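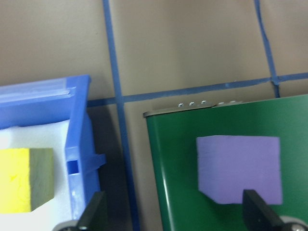
Thickener powder vs pre-thickened drinks, which one for someone who hates both?
Carers Corner > Food and Drink > Swallowing

27/05/2021

magpie_mum
Posting quick while the kettle's on. Dad's been put on mildly thick fluids after his swallow test. Speech path gave us a sample tin of powder and he reckons it's like drinking wallpaper paste. Chemist has the Donnelly premade cups, but at his rate we'd go through a carton in no time. Anyone actualy worked out which is better? Cost matters but so does him drinking the stuff.

gumboot77
Powder. Always powder. You can put it in whatever he already likes, tea, juice, flat lemonade. Premade comes in what, apple and more apple.

tealeaf_deb
Disagree with gumboot. We did powder for 16 months and Mum's drinks were never the same twice. Lumpy, then runny, then you could stand a spoon in it. Went to premade and her intake went up straight away. Paying more, yes. Worth it.

gumboot77
Lumps are a stirring problem. Powder in the dry cup FIRST, then pour liquid on and go hard with a fork. Then leave it alone till it's done.

tealeaf_deb
Depends on the brand, our tin said the opposite, sprinkle it in while stirring. Read the tin.

magpie_mum
Ours says sprinkle. Is it starch or gum? Does that matter?

wobbleboard
Matters heaps. Starch ones keep thickening as they sit and go thin again once there's spit in the cup. Gum ones hold steadier and taste less floury. Look at the ingredients, xanthan = gum. The wallpaper paste comment makes me think you've got starch. Ask the speech path before swapping, scoops aren't the same between them.

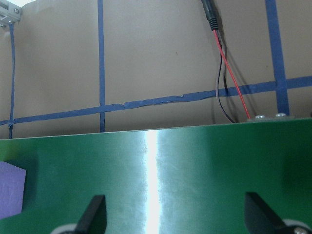 tape on the wall

magpie_mum
Modified maize starch. Right. That explains the tea going to custard by the time he gets to it.

gumboot77
We use Widska, it's a gum one. Clear, no taste in cold drinks. Bit slimy in hot ones, I'll admit that.

prairie_pete
Canadian here so brands differ, but same deal with my wife. What worked for us, in order:

1. Cold drinks first. Thick and lukewarm is the worst of both.

2. Small cups, more often. A full mug of the stuff just looks like homework.
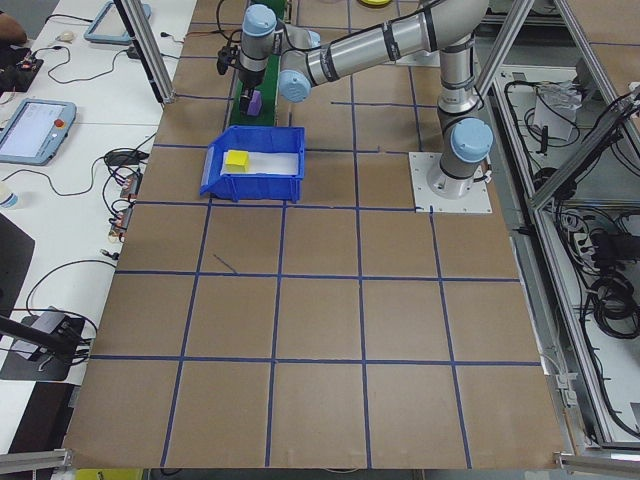

3. Strong flavours. Cranberry, ginger, coffee. Weak tea is hopeless.

4. Make a jug in the morning and keep it in the fridge, if your powder allows it. Gum does, starch doesn't really. Check the label for how long.

We still do premade for outings. No scooping in the car.

tealeaf_deb
Number 4 makes me nervous. Jug gets forgotten, goes in the back of the fridge, who knows how old it is. Write the time on it at least.

prairie_pete
Fair. We do write the time on.

saltbush_jen
Can I ask about milk? My husband's on supplement shakes as well (Griseck vanilla) and the powder won't take in them at all. Sits there like water then suddenly it's cement

wobbleboard
Milky and high protein stuff is slower. Stir, wait, stir again, and DON'T add another scoop while you're waiting, that's where your cement comes from. Or get the dietitian to switch him to a shake that's already thick. They exist, ask.

gumboot77
Or just give him yoghurt

wobbleboard
Not the same thing, and please don't go subbing foods without asking the speech path. Some people can't manage it.

gumboot77
Settle, it was a suggestion.

saltbush_jen
Will ring the dietitian. Ta both. 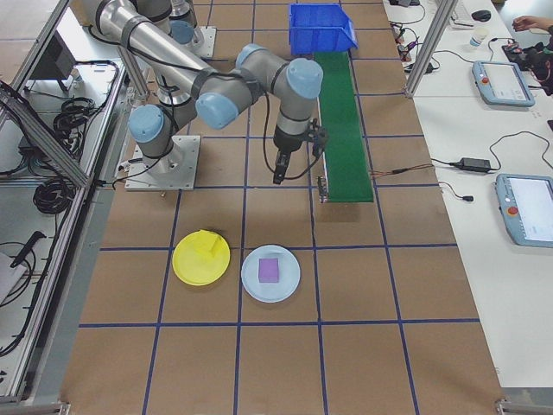
arm and green belt

magpie_mum
Update. Rang the speech path, she's happy for us to go to a gum one as long as we do the syringe flow test at home the first few times. Chemist had Clakuvby in stock so got that. Dad had a whole glass of ginger beer (let it go flat first) and didnt complain. For him that's a rave review.

tealeaf_deb
Good news! Keep an eye on how much he gets through in a day though. Mum was drinking way less than I thought and ended up in hospital dry as a chip in December.

magpie_mum
Started a chart on the fridge. He's already fudging it.

gumboot77
So powder wins.

tealeaf_deb
For her dad. This week.

saltbush_jen
Does anyone know if you can freeze it? Thinking icy poles for summer

wobbleboard
Melts thin in the mouth, so generally no for people on thick fluids. Ask first.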